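Home data collectors, part time (December start)

Prelis is looking for 14 people to record everyday handling tasks in their own homes. The recordings go into a training set for a robot arm that has to pick up, turn and put down household objects. You do the tasks by hand with a gripper tool that has a camera on it. No robot comes to your house.

A typical task is short: grip a bottle of green tea and keep it upright, or deal with a cup lying on its side on the table. You do it, reset the table, change something and go again. We need different rooms, tables and clutter, so please don't tidy up for us.
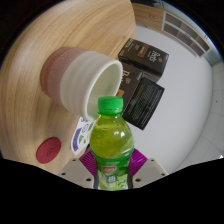

Reading time: 2 min

Each collector records 400 clips over the length of the contract. The full set, which we call Zetia, will have 3,000 clips at the end of the first round, and the remaining clips are held back for testing.

You need:
- a table you can clear and refill
- steady hands and a free hour most days
- Wi-Fi good enough to upload video overnight

Experience with robots is not required. Training takes one afternoon at our Aydoğan office, and we lend you the tool. Pay is $26 an hour, including setup and upload checks. Clips that fail the check are redone on paid time.

To apply, use the form on the Purkurari jobs board. Tell us what town you live in and which rooms you could record in.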